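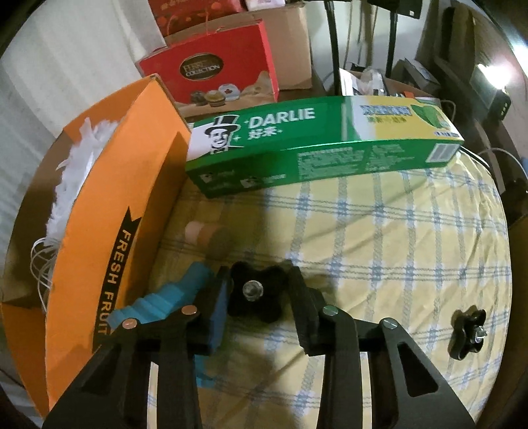
Biljana Petek writes that her station ran out of overnight space for exhibits twice in December, and that both times a sealed bag spent the night in a sergeant's desk drawer. She asked for a small locker that could go in a corridor and be emptied from the store behind it. The Zavard pass-through exhibit locker is made for that job.

Zavard Pass-Through Exhibit Locker
Supplied by Dratent, Bredine

The Zavard is a temporary locker for sealed exhibits. An officer puts the bag in from the corridor side and pushes the door shut. The door locks by itself and can't be opened again from that side. The property clerk opens the unit from the store side with a key, signs for the bag and resets the front door.

It is sold to police stations, court buildings and private investigation firms. Each unit has a single compartment. Units bolt together side by side or one above another, and a row can be added to later as long as the wall opening allows it.

Specification

Width: 600 mm
Height: 353 mm
Depth: made to suit the wall, please state when ordering
Weight: 33 kg
Body: welded steel, grey powder coat
Front door: self-locking, no keyhole on the corridor side
Rear door: keyed, two keys supplied
Label holder: on both doors
Power: none needed

Price per unit: £219, not including delivery or fitting

Using the locker

Seal and label the exhibit before it goes in. Write the locker number on the exhibit record along with the time. Put the bag in flat, push the door until it clicks, then pull the handle once to check. If the handle moves, the door is not locked and the unit should not be used until it has been looked at.

The red flag beside the front handle drops when the door locks. It stays down until the clerk resets it from behind, so anyone walking past can tell which lockers are in use.

The Zavard is not refrigerated. Blood samples and anything else that has to be kept cold should go straight to a fridge with its own lock and log. Wet clothing needs a drying cabinet first. Firearms may be stored once they have been made safe, if your own rules allow it. The locker has no firearms rating. 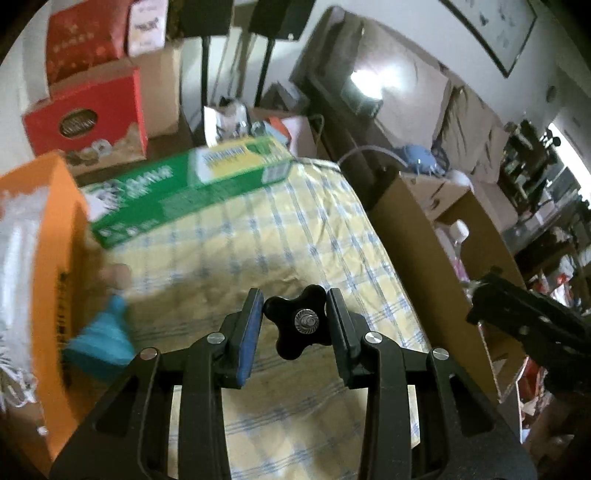
Can the front door be opened if somebody puts the wrong bag in?
Only from the store side. The clerk has to unlock the rear door, take the bag out and record the removal before it goes back to the officer. There is no override on the corridor side and we do not fit one on request.

Keys and records

Every rear lock has a different key unless you ask for a keyed-alike set. Keyed-alike suits a store with one clerk on shift. Where several people share the work, separate keys make the log easier to check. Replacement keys are cut at Bredine against a signed letter from the registered keyholder. We don't take key orders by phone.

A paper log pad comes with the first unit of each order. It has columns for exhibit number, time in, name, time out and signature. The layout was drawn up by Zhenhua Lu in our Toft office and can be changed for larger orders.

Fitting

The wall opening must be square and lined. Two people are needed to lift each unit. Fixing bolts are included, but wall plugs are not. Please send a sketch of the wall with your order, marking any pipes or cables.

Orders and spares: Jasmina Petek, Dratent, Bredine
Key registration: Chaimae Tazi, same address
Spare flag and spring sets are held in stock.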